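Speaker notes, workshop talk, afternoon session
Title on the programme: When does a simulated kitchen help a real gripper?
Time: twenty minutes plus questions. Start at 2 p.m., so be at the laptop before.

Slide 1 – Title

Say good afternoon, say where I work. I speak for the Condbridge group, and the work was made together with the people at Hulme. Please speak slowly here. Last time I was already at slide 4 when the people in the back were still sitting down.

One sentence for the whole talk: we changed the look of a simulated kitchen in a careful way, and we measured which changes helped the policy to open real drawers.

Slide 2 – The problem

The task is simple to say. The arm stands before a cabinet, the camera is on the wrist, and the policy must find a small handle, close on it and pull. In simulation we can have as many trials as we want. In the real kitchen at Hulme each trial needs a person who closes the drawer again.

Everybody in this room knows the usual remedy, which is to randomise textures, lights and colours, and hope that the real kitchen looks like one more variation. We did this too. It worked to some degree, and we did not know why. I want to say this openly, as the first version of our paper was written as if we knew.

Slide 3 – What we asked

Two questions, read them from the slide.
First: which surface matters most when it is randomised – countertop, cabinet front or floor?
Second: is it better that all surfaces are equally realistic, or may they be mixed?

The second question came from an error. One of our scene files had a photographic texture on one surface and a drawn texture on another. The policy trained on it was better than the one trained on the clean file. We repeated it with other random seeds and it stayed better. Then we made it into an experiment.

Slide 4 – Setup

The scenes are built in Sudico, our own scene generator. Explain in one breath: it takes a kitchen layout and a table of textures, and gives back a scene ready for the simulator. The policy is called Prillon. It is a small network, it takes only the wrist image and the finger opening, no depth.

We have 11 texture conditions. In each condition we train with the same demonstrations and the same number of steps. Only the surfaces change. The geometry is kept fixed, also the position of the knobs. If someone asks why fixed, the answer is on the spare slide at the end.

For each condition we run 500 trials in simulation. The real trials are fewer, and I will come to this at slide 8. Do not promise more than this.

Slide 5 – What counts as success

A trial is a success if the drawer is open by at least 7 centimetres at the end and the fingers still hold the knob. We count a slip as a failure even when the drawer is open enough. Some groups count it the other way, so please do not compare our numbers directly with theirs.

Pause here. Drink water.

Slide 6 – Result one, which surface

The cabinet front matters most. This is not a surprise, as the knob is on it. What surprised us is the order of the other two. We expected the floor to be almost without effect, and it was second. The countertop was last.

Our explanation is about the wrist camera. During the approach the camera comes down, and the countertop leaves the view early. The floor remains between and behind the fingers for longer. I say explanation, but we have tested it only with one camera angle. With a steeper angle the order may be different.

Slide 7 – Result two, mixed realism

Let the audience look for a moment before speaking.
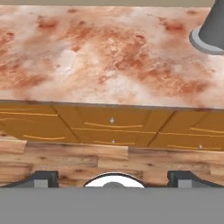 A reviewer, in the first round, wrote that mixed textures may simply act as stronger noise, and that any strong noise would give the same gain. It is a fair remark and we took it seriously. We added a condition where the surfaces get plain random colours with strong contrast, without any grain. This condition was better than no randomisation but clearly worse than the mixed one. So noise explains one part of the gain. For the other part we believe that the network learns to use the shape of the pull and stops looking at the grain near it.

Point with the cursor to the knobs on the cabinet front. They are pale and small against the amber wood, and the front has its grain drawn as thin lines, while the floor planks look much closer to a photograph. In the mixed condition the drawn texture can also go to the floor and the photographic one to the front. Say this clearly, otherwise people think that we always use this combination.

Slide 8 – Real kitchen

Same order of conditions as in simulation for the best ones and the worst ones. In the middle the order changes, and with our number of real trials we cannot say if the change means something. Show the table, do not read it aloud.

The most frequent failure on the real cabinet was a finger that closed too early, in front of the knob. We saw it in all conditions, so I do not think that textures can repair it.

Slide 9 – Limits

One cabinet, one gripper, fixed geometry, small knobs only. No bar handles. Light was randomised in the same way everywhere and we did not study it.

Slide 10 – Thanks and questions

Thank Hulme for the kitchen. Scene tables for Sudico are available on request, the address is on the slide. Leave this slide standing during the questions.

Spare slide – fixed geometry

When we moved the knobs as well, the differences between textures became smaller and we needed many more runs to see them. Show only if asked.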